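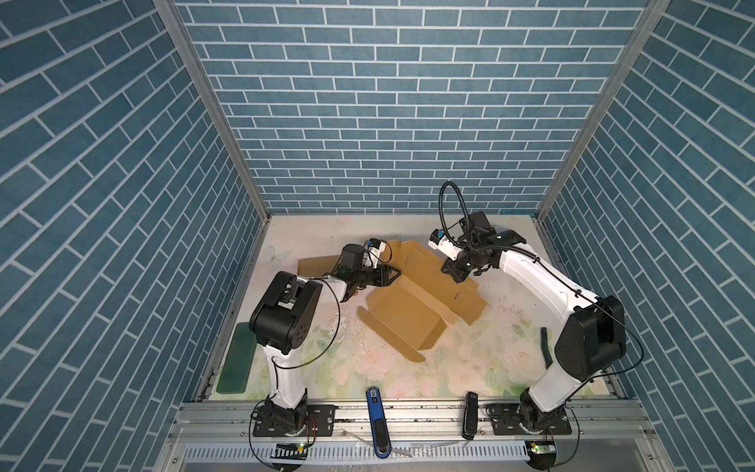

So I've been grumbling about points values on and off for years, mostly to people who were trying to eat a sandwich at the time, and last weekend's game finally pushed me into writing it all down. Fair warning, this runs long.

The game was another round in our Brodmont campaign. For anyone new, Brodmont is a made-up duchy somewhere vaguely in the middle of Europe in the 1750s, and its neighbor Plorkov would like to own the nicer half of it. I run Brodmont (green facings, terrible cavalry, a duke with gout). Awuor Makokha runs Plorkov, and she runs it very well, which I find annoying. We were using Anduma, the rules set we settled on after trying most of the others on the shelf, and we spent the evening before the game emailing army lists back and forth so that both sides would come out at the same total.

We landed on 1,676 points each. Why 1,676? We'd agreed on 1,650, and then she was over by a few, and I was under, and I added a howitzer, and then I was over, and she upgraded a grenadier battalion, and on it went until we hit a number we could both reach. It took longer than the first four turns of the game. And at the end of it all we had two armies that were equal, according to the back of the book, and we put them on the table and had a perfectly dull afternoon.

I want to be fair here. Points are useful! If I walk into a club in a strange town with a box of figures under my arm, I need some way to get a game going with a person I've never met, and "bring 1,500 of whatever you've got" does the job. Tournaments need them too. I've got no quarrel with tournaments. I played in one once and had a good time and came home with a headache and a free pair of clippers.

My complaint is with the way points have crept into everything else. Pick up almost any new set of rules and the first thing people ask online is where the points are. If they're in there, the next thing they ask is whether they're right. And then you get pages and pages of arguing over whether light dragoons are overcosted, as though there were a correct price for a light dragoon and some careless author had copied it down wrong.

There isn't one. A dragoon is worth a lot on an open table with a flank to turn and close to nothing in a wood. A battery on a hill looking down a long valley can win you the day all by itself, and the same battery stuck behind a village is four nicely painted models watching the back of a church. The price in the book is the same either way. The author has to pick something, so he picks a middle number, and the middle number is wrong on almost every table you'll ever play on.

What you get when both players trust the number is a particular kind of game. Two equal armies, two long edges, a hill on each side because that's fair, a bit of wood on each side because that's fair too. Everybody marches to the middle. I have played this game so many times that I could do it in my sleep, and there was one evening in July, after a very large dinner, when I more or less did.

Now compare it with the game everyone in our little group still talks about, the bridge at Psarras. That one had no points at all. Awuor's Plorkov column was coming down the river road to join up with the main army, and the campaign map said that all I had anywhere near the bridge was a rear guard. So she had 16 battalions and I had four, plus some hussars who'd been told to go home. We looked at the map and laughed. There was no way on earth I could win a straight fight.

But I didn't have to win a straight fight. I had to hold the bridge for nine turns so that the baggage (including the duke's bathtub, there was a whole subplot) could get clear of the valley. That was it. And oh, it was wonderful. Every single turn I was deciding who to sacrifice and when. I gave up the mill on turn three and regretted it on turn five. Awuor had more troops than she could physically fit on the road, and she had to work out what order to feed them in, which is a real general's problem that you never, ever meet in a matched game. She told me afterward that having all those battalions was more stressful than having none, since she couldn't blame anybody if she lost.

I lost the bridge on turn eight. One turn short! I still get a bit hot thinking about it. And I'd play it again tonight.

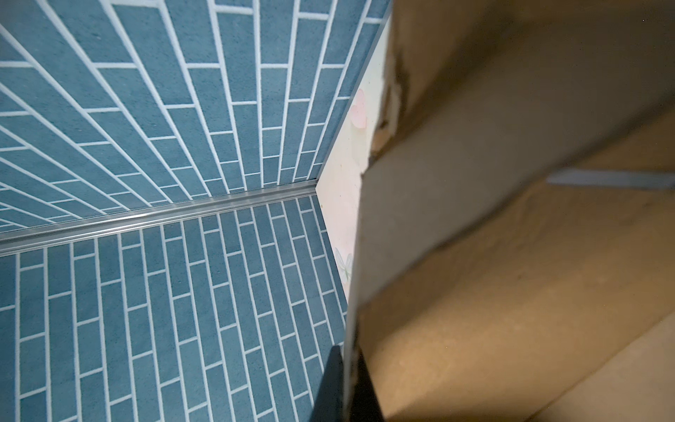 *Blue tile and metal trim.*

The usual answer I get when I tell that story is that it worked because Awuor and I are old friends, and that with somebody less generous it would have been a slaughter and a sulk. There's something in that. Scenario play does lean on both people wanting the other one to have a good time. If your opponent hears "hold for nine turns" and starts hunting for the loophole, you're going to have a long day.

I'd say two things back, though. First, points don't save you from that person. That person loves points. He's got a spreadsheet, and he has found the one combination of cheap Croats and expensive guns that the author never playtested, and you are going to have your long day anyway, only this time the book says it's fair. Second, I think people get more generous when the setup asks them to be. When the game starts with both of you bent over a map working out what would be a tough but interesting spot for the other one, you're already on the same side of the table in a way. Start with an auction and you get shoppers.

The other answer I hear is about time. People have jobs and kids and they don't have an evening to invent a scenario. I've got real sympathy for this one. But remember that it took us most of an evening to get to 1,676, and all we had at the end was a shopping list. Inventing the Psarras game took as long as a cup of coffee, because the campaign had done the work for us. Even without a campaign you can steal a situation from any history book. Open it at a random page. Somebody is always late, or lost, or covering a retreat, or has been sent to the wrong village. Count up what they had, halve it if your collection's small, and off you go.

And if you're worried it's lopsided, play it twice and swap sides! We used to do this all the time and I don't know why we stopped. You play the attack in the morning, then the defense after lunch, and whoever did better with the lousy end of the stick gets to be smug in the car. It also teaches you more about the rules than any amount of arguing about dragoons, and you get to see what your opponent does with the plan you thought was so clever. In my case she usually does it better, but I've made my peace with that. Mostly.

I'd like rules authors to be a bit braver about this as well. Anduma is a lovely set and I'll go on using it, but it has page after page of army lists at the back and a single scenario called "Encounter," which is two hills and a wood. Flip that around. Give me the lists on a sheet at the end and fill the rest with rear guards and river crossings and foraging parties that have bumped into something much too big. Tell me who wins if the clock runs out. Put in a table for reinforcements turning up late on the wrong road. I'd pay extra for that book, and I don't pay extra for much in this hobby except flock.

Anyway, I've put all this to Awuor and she has agreed, with conditions, that our next game goes ahead without a points total. I've got a supply convoy stuck in the hills north of the Plorkov border and she has a cavalry brigade that hasn't eaten since turn six of the last game. She gets to pick the weather and I get to pick the road. I'm going to be outnumbered again and I still have wagons to paint.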